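Laundry and linen subgroup, Pirnovport house
Minutes, 11/05/2026
Started late, waited on the key. Notes typed as we went, fix anything I got wrong.

1. Last minutes
Agreed as read. One correction – the dryer at Gernska is the one with the bad door seal, not the one at Dukgate. Khoa Nghiêm still to send the part number. Carried over again.

2. Money
Started the month with 370 in the linen fund. 349 left after detergent and the new pegs. Nothing outstanding. Question whether we can buy a second ironing board out of this or if it has to go through the house budget. House budget, most thought. Ask Quách office before anybody orders.

3. Drop-off days
Monday drop-off is too heavy, bags stacked in the hall by lunch. Proposal to move Dukgate's bags to later in the week. Dukgate not present so can't decide. Email them. If no reply by the end of May we just do it and tell them.
Bags without a name slip still turning up. Slips are on the hook by the door, pen on a string, pen keeps vanishing. Buy more pens.

4. T-shirts, folding and checking
Longest item. Complaints that shirts come back folded every which way and don't stack. Some folded with the print inside, some outside, sleeves sticking out. Two ways in use right now and neither is written down.
Agreed for now:
– look over the whole shirt before folding, front and back, hem too. Marks go back to the spot treatment pile, do not fold over them
– print facing out so people can find theirs
– raised or fuzzy lettering is not to be ironed on the front. Turn it inside out, low heat, or skip it
– pick off tags, bits of string, clips etc. before it goes on the stack
– wicker baskets are for shirts waiting to be checked, finished folding goes on the table in front and then the shelf
Rule about the baskets was news to several people. Put up a sign.

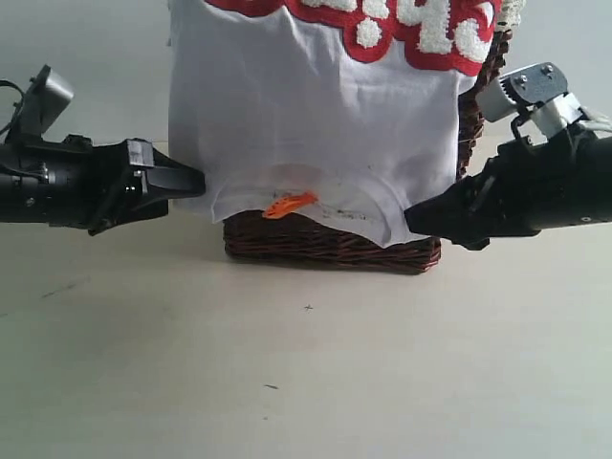
White shirt with the red and white fuzzy lettering, both pictures – wicker basket, pale table.

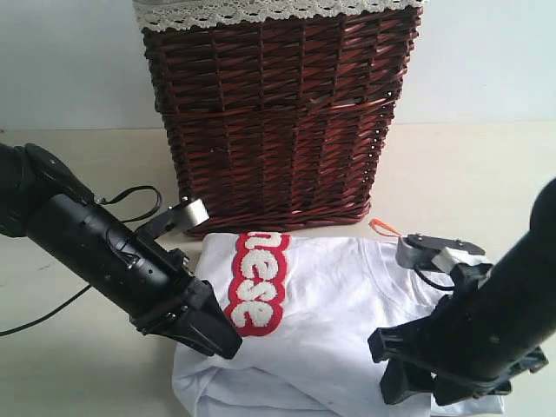
Khoa Nghiêm didn't agree with print out on everything, said the chenille ones snag on each other in the stack and the fluff comes up after a few rounds, would prefer those folded print inside with a name slip on top. Some back and forth. Point taken about the snagging, but then you're back to opening every shirt to find out what it is. Compromise – chenille and other raised prints get there own short stack, print out, no more than 12 high. Plain and flat prints as above. Try it till the next meeting and see.
Also asked who does the spot treatment pile. No answer really. Goes on the rota from next week.
Paper bag clips and twist ties: please put them in the tin. They end up in the wash.

5. Baskets
Somebody wants to swap the wicker for plastic, easier to wipe. Others against, the wicker ones are fine and we have them already. Lace trim can come off for washing if it is only pinned, check before pulling. Left as is. Anyone who finds a loose end of wicker should tape it over, sharp ends catch on the thin cottons.

6. Name slips
Order another 200. Same size as before, the big ones fall off. Quách has the old invoice, use the same supplier unless the price has gone up alot.

7. AOB
Lost property shelf is full. Anything still there at the end of the month goes to the swap rail.
Lint screen – clean it after every load, both sides.
Window in the folding room sticks, lift and then push.
Request for a stool. Maybe.

Actions
Khoa Nghiêm – part number for Gernska dryer, basket sign
Quách office – answer on ironing board, invoice copy
Whoever is on Thursday – pens, slips order, tin label
All – raised prints in separate stack from now

Next meeting same room, date to be sent round once Dukgate has replied.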